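Home > Sheet Music > Strings > Fiddle and Folk

The Lyimo Fiddle Book – Melody and Accompaniment Set

Publisher: Dredero
Instrument: Violin, with accompaniment for piano or guitar
Level: Easy to intermediate
Contents: 103 tunes in 2 books
Binding: Spiral bound, card covers
Availability: In stock at Cavavstead

A big, friendly collection of jigs, reels, waltzes, marches and slow airs, with plenty for the player who has just come off open strings and plenty more for the one who has been going to sessions for years and wants some new things to bring along.
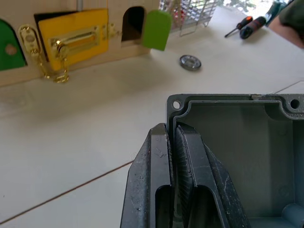 Sharon Owino
Strings and Folk Music Buyer, Cavavstead
29 January 2018

I have been hoping for a book like this for a very long time, and I am afraid I may go on about it a little, so do put the kettle on. We are asked for fiddle music nearly every day in the shop. Usually it is a parent whose child is getting a bit weary of studies and scales, or a grown-up who played at school and has found the old violin in the loft (we get a lot of those, and very welcome they are too!). What they want is a good thick book of tunes that sound like something when you play them at home on your own, and that still work when a friend comes round with a guitar.

The Lyimo Fiddle Book does that very well. The first book has the melody line only, in nice large print with room between the staves, and the second has the same tunes in the same order with a piano part and guitar chords above. The tune numbers match all the way through, so if your pianist calls out a number you will both be looking at the same thing. I know that sounds a small point, but anybody who has tried to play from two editions that don't agree will know how much of an evening can disappear that way.

The opening section keeps to D, G and A major and stays in first position throughout. There are slow waltzes and a handful of marches to get the bow arm moving, and bowings are marked in full. After that the markings thin out and you are left to make up your own mind, with a few suggested slurs printed in a lighter type. The jigs come next, then the reels, and the slow airs are gathered together near the back with some third position work and a little double stopping. My own favourites are among the airs. There is one in E minor that I have been playing in the kitchen since the proof copy arrived, and my family can now hum it whether they wish to or not.

Each tune fits on a single page or on two facing pages, so there are no turns in the middle of a reel. The chords are simple ones, written for a guitarist who knows the ordinary open shapes, and the piano part is comfortable for somebody of moderate ability. Small hands will manage most of it. In the jigs the left hand does jump about rather, and I would suggest leaving out the lower octave until the rhythm has settled. 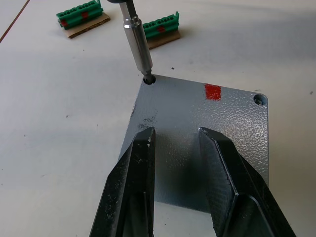
Textured grey plate with a screwdriver in one of its holes

Is it right for my pupil?

Teachers often ask me this, so I will try to be useful. A child who can play a one-octave scale of D neatly and read crotchets and quavers will be able to start at the beginning. A pupil working at an intermediate level could begin with the jigs and dip back into the waltzes for sight-reading, which is what one of our local teachers has been doing with the proof pages. Adult learners can go in wherever they like. I would only say that the reels are printed without any speed marking, and it is very tempting to take them too fast – try them at a steady walk first.

Sharing the book in a group

The melody book can also be bought separately, and we have had several orders from school folk groups who want one accompaniment book and a pile of the others. Violas and cellos are not catered for in this set, I'm sorry to say. Flutes, whistles and mandolins can read straight from the melody book, though a few of the airs go down to the bottom G and will need taking up an octave.

If you would like 30 or more melody books for a school or summer course, please write to us before you order through the website and we will work out a price for you. Dredero have printed 2,000 sets to begin with and expect a second printing in May, so larger orders should be quite possible even if our own shelf runs low.

Goes well with

Tirkis Folding Music Stand – the shelf is deep enough to take a spiral-bound book lying open, and the stand folds down into its own carrying bag.
Tirkis Shoulder Rest, full size and three-quarter size.
Manuscript book, spiral bound, for writing down the tunes you pick up from other people.

Ordering and returns

Sets are sent out flat in a stiff card envelope. Printed music can be sent back to us if it is unmarked and the covers are clean, so please have a good look through before you reach for the pencil. If you live near Cavavstead you are very welcome to come in, bring your instrument and try a few pages in the back room before making up your mind.

Add to basket | Add to wish list | Ask a question about this item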